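Local news > Schools and colleges > Dridden students teach a hand to do the shopping

Dridden students teach a hand to do the shopping

It takes most people less than a second to pick up a packet of biscuits. The robotics club at Dridden College has been at it since the autumn, and by June the members hope to be able to say the same of their robot, or at least to say it within the same minute.

The club has entered the Kerkano Cup, a student contest in which teams from nine colleges must get a robot hand to pick ordinary groceries off a table and put them in a bag. The goods have to arrive in a state that a reasonable shopper would accept. A reasonable shopper is defined in the rules, at some length, and is a good deal more forgiving than anyone I have ever stood behind at a till.

Dridden's entry is called Skimetti. The name was chosen by a vote in which it came second, the winner having been ruled out by the college on grounds of taste. Skimetti is an arm with a black, many-jointed hand on the end of it, and it lives in a ground-floor room that used to be for drama. The students work there after lessons until the building closes at seven, and later if they can find somebody with a key.

"People come in and expect it to play the piano," said Senan Ní Bhriain, the team's captain, who is in her final year. "Then we show them it moving towards a box. It moves towards a box very well. I'm proud of how it moves towards a box."

She is being modest, though not very. In the last practice round before half-term, Skimetti was given 59 attempts at a mixed table of shopping and bagged the right item 43 times. The previous year's machine, which had two flat fingers and was known in the club as the Tongs, would have been pleased with half that. It once bagged its own cable and was awarded a point by a judge who felt sorry for it.

The trouble with groceries, the team says, is that they were designed by people who wanted them to be bought and had no thought for anyone who wanted to measure them. A box is straightforward enough, so long as it is square on to the hand, and it never is. Anything in a shiny wrapper throws the light about and leaves the software unsure where the thing stops and the table starts. Anything soft changes shape the moment it is touched, so that the hand closes on where the packet was.

Kadir Başaran, who writes most of the code for the fingers, has views on wrappers. "You squeeze a bit and it slips. You squeeze a bit more and it slips. You squeeze a bit more and now you've got crumbs," he said. "There's a number in between and I've spent since February looking for it."

He thinks he is close. The fingers now come in open and slow, stop just short, and close a little at a time, checking at each stage whether the load on the joints has changed. The whole business is hard to watch for anyone who is hungry. On a bad evening a single grasp has been timed at longer than it takes to boil the staffroom kettle, and the kettle was timed as well, for fairness.

The contest rules let each team choose its own practice goods but keep back the real list until the morning. Teams may be sure only that there will be boxes of several sizes, something wrapped in plastic and something long and thin. Last year's long thin item was a packet of spaghetti. It finished the day as a great many shorter items, and the hall was swept twice.

Dridden's answer has been to practise on whatever comes to hand. Parents were asked to send in packets, and did, with an enthusiasm that suggested some cupboards had been due a clear-out. The biscuits went down well. A rule was then brought in that practice goods must not be eaten until they have been dropped at least once, and it has done wonders for the team's willingness to record failures.

On the evening I called in, the cloth was down on the table, a teal one, and a blue box with a chocolate chip cookie on the lid had been set at an angle near the front, with a long purple packet over to one side and a smaller box of sandwich cookies further back. The job was to leave all of those alone and go for the white packet standing up among them. Conversation stopped. Somebody put down a crisp.

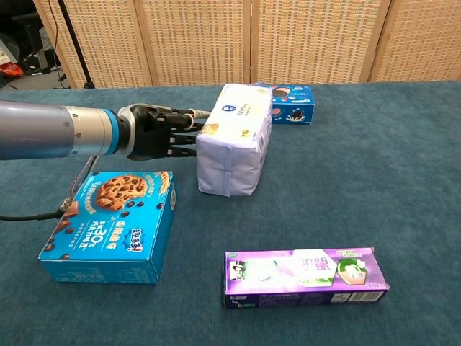
What the judges want

Marks are given for the right item, for its condition, and for leaving the neighbours as they were found. Speed comes last, a decision the organisers made after a year in which the winning robot was extremely quick and a jar of beetroot was involved. Each team gets five rounds, and the poorest is thrown out. Ní Bhriain calls this the kindest rule in the book, and Başaran says it has got him through the spring.

Team members may not touch the robot once a round has begun. They may not touch the shopping either, or lean on the table, or, under a clause added two years ago, shout instructions at the hand. The Dridden team accepts that the hand cannot hear them. It has asked whether muttering is allowed and is waiting for a reply.

The favourites are Sjögren House, who won last time and arrived in matching fleeces. Dridden does not have fleeces. It had a cake sale to pay for some, but the takings went on a spare finger joint, and there was a feeling afterwards that this had been the grown-up choice and that nobody should bring up the fleeces again. They were brought up twice while I was there.

Most of the present team leave in the summer, so a good part of the past few weeks has gone on writing things down for whoever comes next. The handbook so far covers how to start the arm, how to stop the arm, and how to stop the arm faster. There is a page on cables. There is also a long section on wrappers by Başaran, which Ní Bhriain has read and describes as "more of a diary".

Younger students who would like to join can turn up at the drama room from four o'clock on club evenings. No experience is needed and there is no fee, though new members are asked to bring a packet of something. Plain packaging is preferred. The club is well supplied with toothpaste.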